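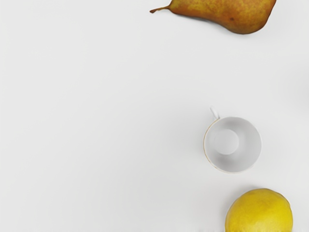
Pear, teacup and lemon on a white surface.

TORKDALE HALL KITCHEN
Checklist before the lunch club opens, with comments from the March walk-round

Please go through this with a pen in your hand and a cup of tea nearby, and do write in the margins, as I read every word of what comes back to me. Tick, cross or "n/a" are all fine.

1. Fridge at 5 degrees or below
Tick. It was a little over when I first looked, but the door had only just been shut after the milk went in, and by the time I'd finished the cupboards it had settled nicely. Do give it a few minutes before you write the number down.

2. Freezer lid closes fully
Cross. The seal is lifting at the back corner and there's a ridge of ice as thick as my thumb. Sandhu Refrigeration have been rung and will bring a new one. Until then, press the lid down firmly, please, and then press it again!

3. Hot tap and hand-wash basin
Tick. Lovely and hot, soap full, paper towels full. The little basin is for hands only, and I did find a tea strainer in it.

4. Cups, saucers and plates
Tick, with a grumble. Seven cups had chips on the rim and have gone in the bin (wrapped in newspaper, so mind the bag). I know some of you are fond of the old ones, and so am I, but a chipped rim can cut a lip and it never washes clean.

5. Fruit and vegetables
Tick. Everything is to be washed before it is cut, and that includes lemons for the tea, where the peel goes straight into the cup. Soft pears to be used the same day or put in the compost caddy.

6. Chopping boards
Cross. The green one is scored so deeply that I couldn't get it clean with a brush. New one on order from Clava Catering Supplies.

7. Fire blanket and extinguisher
Tick for both. The blanket had a calendar hung over it, so I've moved the calendar to the pantry door, where it looks rather cheerful.

8. Floor and back step
Tick for the floor. The step gets slippery with moss on the Skarnach Lane side and wants a good scrub before 11 o'clock, when people start arriving with sticks and trolleys.

9. First aid box
Nearly. Plasters and eye wash are in date, but we are out of burn dressings.

Signed sheets go in the blue folder by the serving hatch, please.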